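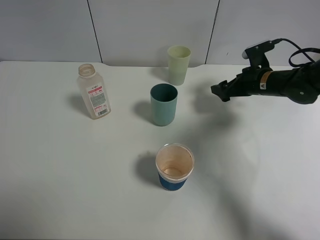 Tap water tastes like a pool all of a sudden??

mosoti_mel
Anyone else in Trunevstead getting this? Started last week of July. Kitchen tap, bathroom tap, same thing. Coffee is undrinkable. Called the town, got put on hold 20 minutes and gave up.

dinier_dan
Yep. East side, same. Every summer they do this, they flush the mains and bump up the chlorine. Give it 3 weeks.

mosoti_mel
It was not this bad last summer. My kid won't touch it

okra4life
fill a pitcher, leave it in the fridge overnight with no lid. smell is gone by breakfast. free

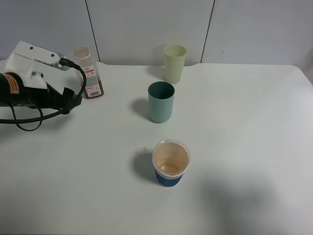

okra4life
should add - only works if it's plain chlorine. if they use chloramine it just sits there and does nothing. call and ask which

dinier_dan
Or buy a filter like a normal person. I have the Cledanance pitcher, changed the cartridge in July, water tastes like nothing. Thats what you want.

rustbucket
Cledanance is junk. Had one, lid cracked, cartridge lasted a month tops and they aren't cheap. Under the sink filter or don't bother.

dinier_dan
Mine's 4 years old, lid is fine. Did you put it in the dishwasher?

rustbucket
Yes I put it in the dishwasher. It's a pitcher

dinier_dan
Well there you go. Says hand wash on the bottom.

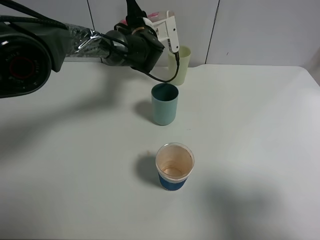 Halima Koech
Moderator, House and Home board
Posted August 11, 2020

Moving this over from General, more people will see it here. Keep the dishwasher thing friendly please.

On the taste - run the cold tap a few minutes first thing, before you fill anything. Water that sat in the pipes all night is going to taste worse. And clean the little screen on the end of the faucet, it unscrews. Mine was full of grit. Soak it in vinegar, rinse, put it back. Made more difference than I expected.

Also never the hot tap for coffee. I know people do it.

rustbucket
guilty on the hot tap

subira_k
Subira Kaijage here, out on Mosoti Road. Got through to the water office today, extension 314 if anyone wants it, skips the menu. They said chlorine is up because of the heat and it should come down by end of month. Asked about chloramine, she said no, plain chlorine. So the fridge trick should work.

okra4life
told ya

mosoti_mel
Thank you!! Trying the pitcher tonight. Will do the screen too if I can get the thing off, it's stuck solid

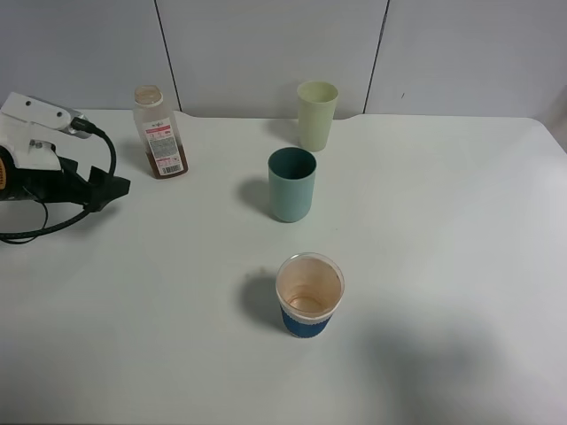
mosoti_mel
ok got it off, rubber glove did it. Gross in there. Soaking now

dinier_dan
Still say filter. Overnight in the fridge is fine til you have people over and run out by noon.

okra4life
so fill two pitchers dan

rustbucket
Does anybody do lemon? My mother always put lemon in and I never noticed a taste growing up

subira_k
Lemon just covers it up I think. Nice though. Bit of cucumber too

dinier_dan
cucumber water is for hotels

mosoti_mel
Update, next morning. Pitcher water is way better, coffee is back to normal. Straight from the tap is still pool but a little less pool. Kid says it's "fine". Leaving the thread open in case it comes back

Halima Koech
Good to hear. If anyone gets brown water or a rotten egg smell start a new thread, different problem, and call that one in right away.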